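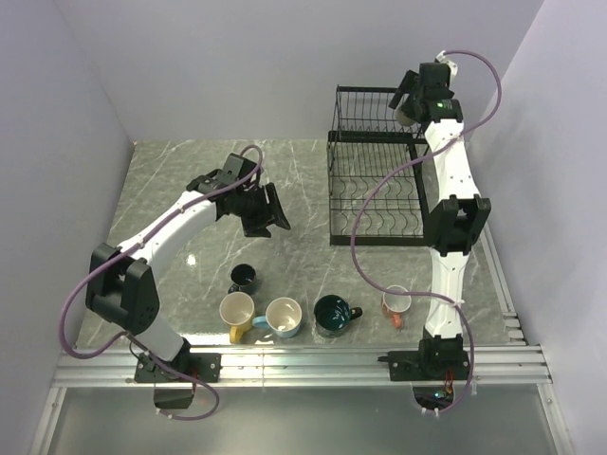

## 3.2 Where the cups go

We had supposed, when we began visiting kitchens for the Ellberg study, that the interesting decisions about washing-up would be made at the sink. By October we had changed our minds, and most of our notes were about the rack. People have a great deal to say about their dish racks once they are given a cup of tea and a little time, and we were glad to let them talk.

Of the 20 households we visited, eight kept a rack out on the worktop all day long, seven brought one out for each meal and put it away again afterwards, and the rest made do with a folded tea towel. The households with a permanent rack were, on the whole, the ones with the firmest habits. Cups had a place, and a cup found elsewhere was moved -- often in the middle of a sentence, and without the speaker seeming to notice.

A rack with a raised tier at the rear (Figure 2) invites a particular order of work. Several of our hosts in Jistano filled the back first and came forward, so that a sleeve never had to pass over something already standing there. Others did quite the reverse, and told us rather cheerfully that they had been scolded for it since childhood. We watched both methods at some length and could not honestly say that either was quicker, though the first group did seem to rearrange things less as they went along.

**Figure 2.** Black wire dish rack on a veined grey-green surface, set close to the back wall, with a group of cups on the same worktop.

The waiting place mattered nearly as much as the rack itself. Barrientos, the smaller of our two villages, has narrow kitchens, and there people liked to gather the cups together on the worktop before starting, so that they could see how much room would be wanted. Six households did this at every meal we attended. One host called it "getting them in a queue", a phrase we have borrowed ever since, and explained that a queue of cups let her leave the awkward ones until she knew what gaps remained.

We would add a word about walls, which came up more often than we expected. A rack pushed well back leaves a good open stretch of worktop in front of it, and this was the usual reason given for putting it there. The drawback is the longer reach, and older hosts in particular tended to pull the rack forward for loading and slide it back when they had finished. The Rurier diaries, to which we turn in the next section, record the same small movement morning and evening, generally in a single word.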